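Abschnitt 4: Deine Seite für das Gemeinschafts-Malbuch vorbereiten und einschicken

So, jetzt geht's ans Eingemachte! Wenn du bis hierher gelesen hast, hast du dich schon angemeldet und die Vorlage heruntergeladen (falls nicht: zurück zu Abschnitt 2, ich warte so lange). In diesem Teil zeige ich dir, wie aus deiner Zeichnung eine druckfertige Malbuchseite wird. Ich hab das inzwischen bei drei Büchern gemacht und dabei so ziemlich jeden Fehler mitgenommen, den man mitnehmen kann – du darfst also gern von meinen profitieren.

Unser neues Buch heißt Stastari, und jede Seite ist ein Haus in einer langen, verwinkelten Straße. Die Straße läuft von Seite zu Seite weiter, deshalb bin ich bei den Rändern so pingelig. Einsendeschluss ist der 15.11.2019.

4.1 Was du brauchst

Die Vorlage (Datei "Haus leer", Hochformat)
Glattes weißes Papier, am liebsten etwas dicker als Kopierpapier
Einen Bleistift, nicht zu weich
Schwarze Fineliner, ich nehme die von Petek in zwei Stärken
Einen Knetradierer
Scanner oder Zugang zu einem, der Copyshop tut's auch

Hinweis: Du kannst natürlich auch komplett am Tablet zeichnen. Dann springst du nach 4.2 direkt zu 4.4 und sparst dir das ganze Gescanne.

4.2 Vorlage einrichten

1. Druck die Vorlage in Originalgröße aus. Im Druckmenü steht gern mal "An Seite anpassen", das muss raus! Sonst passt deine Straße hinterher nicht an die vom Nachbarhaus.

2. Miss nach. Der graue Rahmen muss genau 18 cm breit sein. Sind es 17,4 cm, hat der Drucker doch wieder heimlich verkleinert (meiner macht das nach jedem Update).

3. Such die beiden kleinen Dreiecke links und rechts unten am Rahmen. Dort kommt die Straße rein und dort geht sie wieder raus. Zwischen den Dreiecken darf sie machen, was sie will: Treppen, Brücken, Schlaglöcher, bei Haris Popescu ist sie einmal ein Fluss geworden und das war großartig.

4. Leg die Vorlage unter dein Zeichenpapier und fixier beides mit Kreppband. Fensterscheibe oder Leuchtplatte, beides geht.

Achtung: Bitte zeichne den grauen Rahmen nicht nach. Ich muss ihn sonst auf jeder einzelnen Seite von Hand wegretuschieren, und das hab ich beim letzten Buch einen ganzen Mai lang abends gemacht.

4.3 Zeichnen und nachziehen

1. Skizzier dein Haus leicht mit Bleistift. Drück nicht fest auf, die Rillen sieht man später im Scan.

2. Lass Flächen offen, die man auch ausmalen kann. Ich liebe winzige Schnörkel, wirklich, aber wenn eine Fläche kleiner ist als eine Buntstiftspitze, hat beim Ausmalen keiner was davon. Als Faustregel: Ein Reiskorn sollte überall reinpassen.

3. Zieh zuerst die Umrisse mit dem dickeren Stift nach, dann die Muster mit dem dünneren.

4. Schließ deine Linien. Viele malen unsere Seiten am Bildschirm aus, und mit dem Fülleimer läuft die Farbe durch jede noch so kleine Lücke.
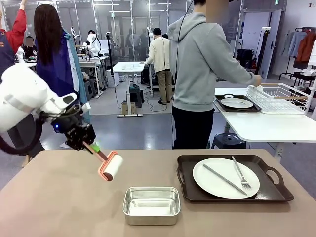 5. Leg die Zeichnung zur Seite und geh was anderes machen. Ich gebe der Tinte mindestens eine Stunde, bei großen schwarzen Flächen lieber zwei. Zu früh radiert heißt graue Wolken, und die kriegt man kaum wieder weg.

6. Radier den Bleistift vorsichtig weg, am besten mit dem Knetradierer und eher tupfend. Krümel mit einem weichen Pinsel runterfegen, nicht mit der Hand!

Hinweis: Große schwarze Flächen sehen toll aus, im Druck schlagen sie aber gern auf die Rückseite durch. Eine schwarze Haustür ist prima. Ein komplett schwarzer Nachthimmel eher nicht.

4.4 Scannen und aufräumen

1. Scan mit 300 dpi in Graustufen. Nicht in Farbe und nicht in "Schwarzweiß/Text", das macht aus deinen schönen Linien Treppchen.

2. Öffne die Datei in deinem Bildprogramm. Ich erkläre es hier für Plirnance, weil das kostenlos ist und die meisten von uns damit arbeiten. In anderen Programmen heißen die Regler ähnlich.

3. Geh auf Bild > Tonwerte und zieh den weißen Regler nach links, bis das Papier richtig weiß ist. Danach den schwarzen ein Stückchen nach rechts. Hör auf, bevor die dünnen Linien bröselig werden.

4. Zoom auf 200 % und wandere einmal über die ganze Seite. Staub, Haare und vergessene Bleistiftstriche mit dem weißen Pinsel übermalen. Das dauert, ich höre dabei Hörspiele.

5. Schneide auf den Rahmen zu. Bei 300 dpi und 18 cm landest du bei gut 2.100 Pixeln in der Breite. Alles unter 2.000 ist zu klein, dann bitte nochmal scannen und auf keinen Fall im Programm hochrechnen. Wim Vanhove hat mir mal eine Seite mit 1.872 Pixeln Breite geschickt, und so ein hübscher Leuchtturm, und dann war er im Probedruck weich wie Pudding. (Er hat ihn neu gescannt, alles gut, er redet noch mit mir.)

6. Speicher als PNG oder TIFF. JPEG macht kleine graue Krümel um die Linien, die siehst du am Bildschirm kaum und auf Papier sofort.

Achtung: Heb das Original auf, bis das Buch gedruckt ist! Falls mit der Datei was nicht stimmt, brauche ich vielleicht einen neuen Scan.

4.5 Datei benennen und hochladen

1. Benenn die Datei nach dem Muster Hausnummer_Vorname_Nachname. Deine Hausnummer steht in der Mail, die du nach der Anmeldung bekommen hast. Bitte keine Umlaute und keine Leerzeichen, der Upload verschluckt sich daran.

2. Melde dich bei Tutier an, das ist unser gemeinsamer Ordner. Der Link steht in derselben Mail.

3. Zieh die Datei in den Ordner "Eingang". Der Ordner "Fertig" ist meiner, da bitte nichts reinlegen und vor allem nichts rausnehmen.

4. Warte auf den grünen Haken. Bei langsamer Leitung kann das eine Weile dauern. Wenn du das Fenster vorher zumachst, liegt da eine halbe Datei, und die kann ich nicht öffnen.

5. Trag dich in die Liste ein, so wie dein Name hinten im Buch stehen soll. Künstlernamen sind völlig in Ordnung, Webadresse geht auch.

Hinweis: Du darfst deine Seite bis zum Einsendeschluss so oft austauschen, wie du magst. Gleicher Dateiname, einfach drüberladen.

4.6 Wenn was klemmt

Der Upload meldet "Datei ungültig": Fast immer ein Umlaut oder ein Leerzeichen im Namen. Umbenennen, nochmal probieren.

Die Linien wirken im Scan grau: Tonwerte nochmal aufmachen und den schwarzen Regler weiter nach rechts ziehen. Wenn das nicht reicht, war der Fineliner schon etwas müde. Dann die blassesten Stellen auf dem Original nachziehen und neu scannen.

Die Straße trifft das Dreieck nicht ganz: Bis zu zwei Millimeter schiebe ich dir das zurecht. Bei mehr schreib mir kurz, dann schauen wir zusammen drauf und finden was. Notfalls wächst da halt ein Busch.

Du hast deine Hausnummer verloren: Mail an mich, ich schau in der Liste nach. Bitte nicht raten, sonst stehen am Ende zwei Leute auf demselben Grundstück!

Weiter geht's mit Abschnitt 5: Probedruck anschauen und Korrekturen melden.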